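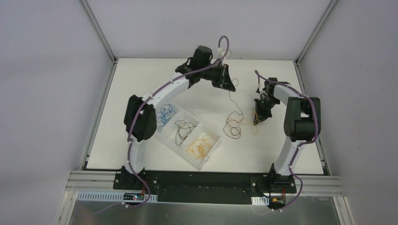
Digital Marketing Practice
Unit 4: Email lists, consent and deliverability
Handout to go with the February session

Read this before the session and bring it with you. The exercise at the end uses the Grivora figures, so you will need a calculator or a spreadsheet.

4.1 What the unit covers

Search and social traffic were dealt with in Units 2 and 3. In both, somebody else decides who sees your material. Email is different in one respect: the sender holds the list of addresses and chooses when to write to them. The sender does not decide whether the message reaches the inbox. That decision is made by the mailbox provider, and a good part of this unit is taken up with how providers make it.

By the end you should be able to describe how a list is built, say what counts as proper consent, explain why a message may be filtered, and work out the basic rates from a send report.

4.2 Building a list

Most lists are fed from a small number of places: a form on the website, a tick box at the checkout, a sign-up sheet at an event, and a download offered in return for an address. Keep a note of which source each address came from. Many companies skip this at the start and regret it when they want to know why one part of the list never opens anything.

Sign-up can be single or double.

Single opt-in: the person types an address and is added at once. It is quick and the list grows faster. Mistyped addresses get in, and so do addresses typed by someone else.

Double opt-in: the person types an address, receives a message, and has to click a link in it before being added. Some people never click, so the list is smaller. The addresses on it do work, and there is a record of when the person agreed.

For this course assume double opt-in unless a question says otherwise.

The form itself should be short. Ask for the address, and for a first name only if you intend to use it. Each extra box loses a few people. Say what will be sent and how often — 'monthly news about walking boots' tells the reader more than 'exclusive updates'.

4.3 Consent

The rules vary from country to country and you are expected to look up the ones that apply where you work. In general terms, consent should be given freely, for a stated purpose, by some clear action. A box that is already ticked when the page loads is not a clear action. Neither is a sentence buried in the terms and conditions.

Consent for one thing does not stretch to another. A customer who gives an address so that a receipt can be sent has not asked for a newsletter. Keep the two apart in your records, and keep order messages free of promotional copy wherever there is any doubt.

Bought lists should not be used at all. The people on them have not agreed to hear from you, a share of the addresses will be dead, and some may be traps (see 4.4).

Every marketing message needs a working unsubscribe link. It should take one click, or two at the most, and should not ask the person to log in. An unsubscribe is far less harmful to the sender than a spam complaint, and people who cannot find the first will use the second.

4.4 Deliverability

Delivery and deliverability are often mixed up. A message is delivered when the receiving server accepts it. It may then be put in the inbox, in a side tab or in the spam folder. Deliverability is the word for how well your mail gets to the inbox. A report can show nearly every message delivered while most of them sit in spam.

Providers look at the following.

Authentication. Three records are published in the DNS of the sending domain. SPF lists the servers allowed to send for the domain. DKIM adds a signature so that the receiver can check the message has not been altered on the way. DMARC tells the receiver what to do when those checks fail, and where to send reports. You will not be asked to write these records in the exam but you should know what each is for.

Reputation. Each sending domain and IP address builds up a history. A new domain has none, so volume should be raised gradually over several weeks. This is called warming up.

Complaints. When a reader presses the spam button, the provider counts it against you. Even a very small proportion will do damage if it keeps up.

Bounces. A hard bounce means the address does not exist, and it should be removed straight away. A soft bounce means a temporary problem such as a full mailbox. Try again, and remove the address if it keeps happening.

Spam traps. These are addresses that no real reader uses. Some were set up for the purpose and others are old mailboxes that have been taken over by a provider. Mail sent to them suggests that the list was bought or has not been looked after.

Engagement. Opening, replying, moving a message out of spam and deleting it unread are all signals. Sending to people who have ignored you for a long time pulls these signals down.

4.5 Case: Orellana and Dillaner

The case was written up for this course by Wendelin Plattner, who teaches the evening group.

Orellana sells garden furniture online. Dillaner sells replacement parts for the same kinds of products. Both used the sending service Idano, and both had lists that had gone untouched for a long while.

Orellana wrote to its whole list at once with a spring offer. Hard bounces were high and complaints followed within hours. The next two mailings went mainly to spam, including those sent to regular customers who had always opened them before.

Dillaner started with customers who had ordered in the past 30 days, then added older groups one at a time and stopped whenever bounces rose. Addresses that did not respond to two messages were taken off. It ended up with a much shorter list and its mail continued to reach the inbox.

Points to discuss in pairs:

What should Orellana do next, and in what order?
Was Dillaner right to stop at two messages? Its customers may only need a part every few years.
How much of the difference could be put down to the content of the messages? The case does not say — what would you need to know?

4.6 Rates

Delivery rate: messages accepted divided by messages sent.
Open rate: unique opens divided by messages accepted.
Click rate: unique clicks divided by messages accepted.
Click-to-open rate: unique clicks divided by unique opens.
Unsubscribe rate: unsubscribes divided by messages accepted.

Treat opens with care. An open is recorded when a tiny image in the message is loaded. Some mail programs load every image in advance whether or not the person reads the message, and others block images altogether. Clicks are a better guide, though security software sometimes follows links as well.

Always state which figure you are dividing by. Two reports on the same mailing can give different click rates for no other reason than this.

4.7 Exercise

Grivora, a small firm selling notebooks, sent one message to 266 addresses. Ten bounced, all of them hard, and the rest were accepted. There were 47 unique clicks. Opens were not recorded.

a. Work out the delivery rate and the click rate, to one decimal place.
b. Which of the rates in 4.6 cannot be worked out, and why?
c. How many addresses should be on the list for the next send, assuming no one joins and no one unsubscribes?
d. The owner wants to add a batch of addresses collected at a trade fair by means of a prize draw. Write a short reply of one paragraph, using 4.3.

Bring your answers on paper. Part d will be read out in groups, so keep it to something you can say in a minute.

4.8 Before Unit 5

Sign up to three newsletters from companies in the same line of business and keep everything they send, including the confirmation message. Note the subject line, the time of day it arrived and which folder it landed in. Use an address you do not mind giving out. Unit 5 is on subject lines and testing, and we will work from these messages.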